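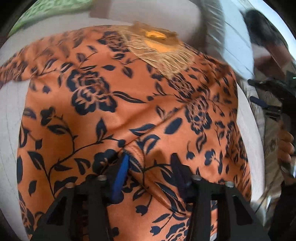
By the robotics correspondent, Skukcombe

The project lead at Sosent wants me to look at the pinch. The orange cloth, printed with navy flowers, has gathered into a small pleat just above the fingers of a hand-held gripper. "That's the whole method," she says. "A person does the grasp, the tool records it, and the robot learns from the recording."

I have heard this before, with spoons and with blocks. Cloth is supposed to be the hard case. Her team collected 1,541 demonstrations over 6 weeks and trained a model they call Trornar. On fabrics it had seen, she says, it got hold of a single fold most of the time. On new ones it managed 41 percent.

Is that good? "It's better than what we had." What they had was a script written by a student who has left. I ask whether anyone compared it with a person using the same tool. They tried that with 2 people, she says, and it isn't in the paper.

She is more candid about prints. A busy floral like the orange one may help the model, by giving the camera plenty to follow as the cloth bunches up. Or the model may be learning the flowers. "We can't separate those yet," she says. Plain white sheets would be the obvious check, and they are planned for February.

A reviewer at Breathnach, the lab across town, told me he would wait for that. "They measured grabbing," he said. "People will read it as folding."

I put this to her. She says the paper never uses the word folding. I looked, and it is in the second sentence of the abstract, as a future goal.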